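大理石もようのカウンター、その後

こんにちは!前回の更新からだいぶ間があいてしまいました。マーブル柄のカウンターのその後が知りたいというメールをいただいたので、今日はギャラリーページの更新です。 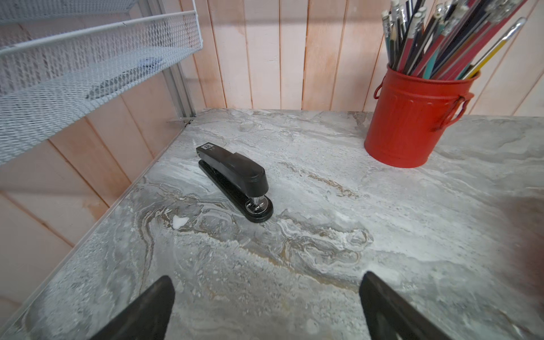 黒いホチキス。つやつやの黒って、このグレーの石もようにのせるとすごく締まって見えるんですよね。うしろの板壁のピンクっぽい色ともけんかしないので、うれしい発見でした。
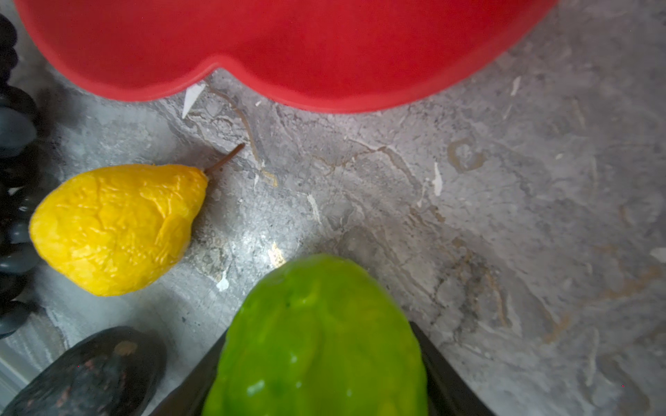

果物と赤い入れもの。しわの寄った黄色い洋なし、濃い色のぶどう、それから緑の果物。赤がぱっと入るだけで、カウンターがいきなり台所っぽい顔になります。

■ カウンターの柄のこと

グレーと白だけだと思って選んだら、茶色い筋がけっこう入っていました。最初は「えっ、茶色?」と思ったんです。サンプルが手のひらくらいの大きさだったので、たまたま筋のないところを見ていたんですね。でも今ではこの茶色がいちばん好きかも。くるんと丸まったところもあって、お茶を飲みながらつい目で追ってしまいます。

柄の名前はBreltoのカタログで見つけたのですが、候補を3つまでしぼってからが長かった!8月に取り寄せたサンプルを窓ぎわに並べて、朝と夜で見くらべて、結局いちばん最初に気になったものに戻りました。家族には「だから言ったのに」と言われています(言われてません、と思ったけど、たぶん言われてました)。

■ 壁の板のこと

ピンクがかった白っぽい板です。木目がうっすら残っていて、塗りむらもあって、近くで見ると一枚ずつ表情がちがいます。真っ白な壁も考えたのですが、グレーのカウンターと合わせると冷たい感じになりそうで、こっちにしました。夕方の光だともう少し桃色が強く出ます。

塗料はÓ Riainのもの。小さい缶が1,100円だったので、まず2缶買って、端材で練習しました。この練習用の板、捨てられずにまだ棚の横に立てかけてあります。次は踏み台に塗ってみようかな。

■ 文房具と果物が同じ台にある暮らし

うちは机が小さいので、書類をとじるのもカウンター、果物を並べるのもカウンターです。白いワイヤーメッシュの整理用品も置いていて、ペンや封筒の定位置をどこにするかは今も迷い中。左のすみに寄せるとすっきりするけれど、座ったときに手が届かないんですよ……。背の低い人間にはつらい問題です。

果物のほうは、洋なしの黄色と赤の組み合わせが気に入っています。ぶどうは濃い色のほうが石もようになじむ気がするし、緑がひとつ入ると一気に明るくなりますね。器はもうひとつ、Trolodachの浅い鉢もねらっているところ。色は白か、思いきって紺か。ご意見募集中です!

■ よくいただく質問

「お手入れは大変ですか?」
ふだんは固くしぼったふきんでふいて、かわいた布で仕上げています。果汁がついたときだけ早めにふくようにしています。

「カウンターのふちの細い金属は最初から付いていたんですか?」
別に頼みました。Joltierで扱っていた細いタイプです。壁との境目がきりっとするので、やってよかったです。

「写真は全部で何枚あるの?」
このサイト全体で147枚になりました。古いものは画質がいまいちですが、過去のページから見られますのでよかったらどうぞ。

次の更新では棚の中を載せる予定です。それまでに片づけます……たぶん!

更新日:2021/3/31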